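Home Notes Bench Archive Contact

Last updated: Wed 20 November

Hard water and the kettle

The water at Nendgate is hard enough that a kettle left alone from October grows a visible crust by the end of the month. I had been descaling by habit, with whatever amount of vinegar was left in the bottle. This time I measured.

The Nulska kettle holds more than I ever boil, so I fill it to 400 ml, which covers the element plate. Citric acid goes in at 15 g. I bring it to a boil, switch off, and leave it for 14 minutes.

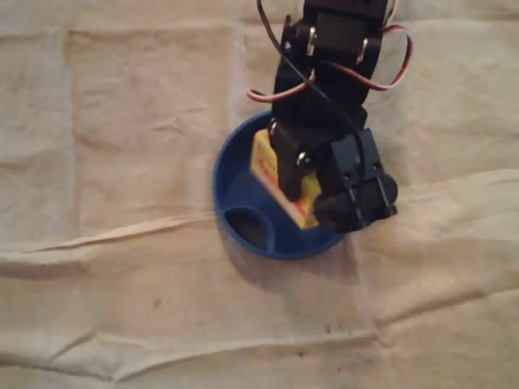 Blue bowl on the beige cloth.

Vinegar works too, but it needs longer and the smell stays in the spout for a day. Citric acid rinses out after two fills. The powder clumps if stored near the stove — mine now lives in a sealed jar.

Lids and small plastic parts I wash separately in warm water and dish soap. Acid does nothing useful for tea stains. Baking soda paste does.

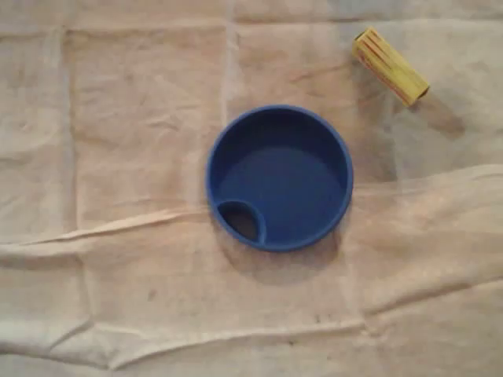
Filter jugs

I ran a Laris jug for 4 weeks to see if it would stretch the interval between treatments. The crust was thinner, and the cartridge cost more than a year of citric acid. The jug also takes up half a refrigerator shelf.

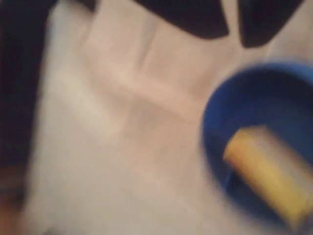

I stopped using it after the second cartridge and went back to tap water. Tea is slightly duller that way, with a film on top if it stands. Coffee I can't tell apart. Next I want to try the same dose on the shower head, which unscrews by hand and fits in a soup bowl.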